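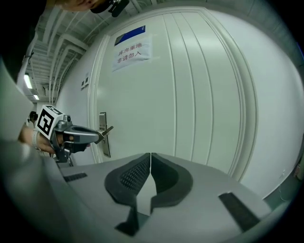 Week 4: Stock rooms and who may enter them

Course: Storage and Stock Control, first year
Tutor: Malte Rieger
Handout revised 8/11/19

Last week dealt with receiving goods at the back door. These notes cover what happens once the goods are put away, and mainly the question of access. Read them before the session and bring your floor plan from week 2.

1. Why access is restricted

A stock room holds things that have been paid for and not yet sold or used. If anyone can walk in, the records stop matching the shelves. Theft is the reason most people give first, but in small firms the larger losses tend to come from goods being borrowed, moved to another shelf or used without a slip. Each of these is easy to put right on the day and hard to put right a month later.

There is also safety. People who do not work in the room do not know which racks are full, where the steps are kept or which cartons are heavy.

2. Signs

A door sign should say two things: what the room is, and who may go in. A notice reading 库房重地 非请勿入 does both in eight characters - it names the storeroom and tells people to keep out unless they have permission. English signs often manage only half of this. "Private" does not say what is behind the door, and "Stores" does not say who may enter.

Put the sign at eye level or a little above. Use dark letters on a pale ground. Paper will do for a short time, but it curls and tears, so replace it with a printed plate once the wording is settled. Where staff read more than one language, give the wording in each.

A sign is not a lock. It helps people who mean well and has no effect on anyone else.

3. Keys and key holders

Keep the list of key holders short. In the Vadov case (reader, page 36) a firm with 50 staff had 20 keys to one room, and the stores manager could name the holders of only 4. After the locks were changed, keys were signed out at the start of each shift and signed back in at the end.

Points to note from the case:
- the key book was kept away from the stock room
- spare keys were sealed in an envelope, signed across the flap
- a lost key was reported the same day, with no penalty for reporting it
- cleaners went in only when a key holder was present

4. The issue slip

Nothing leaves without a slip. The slip shows the item, the quantity, the department and two signatures. Hannelore Schwerdtfeger's chapter in the reader argues that one signature is enough for low-value goods, and you should be ready to say whether you agree. Mwaipopo Foods uses one signature and a weekly spot check. Canari uses two for everything, including pens.

5. Terms

Bin card: a card kept with the goods, showing each movement in or out.
Spot check: a count of a few lines, done without notice.
Shrinkage: the gap between recorded and actual stock.

For next time

Write one page on access at a stock room you know, or use the Flikeo plan at the back of the reader. Say who needs to go in, how often, and what the sign on the door should read. Hand it in on paper at the start of the session.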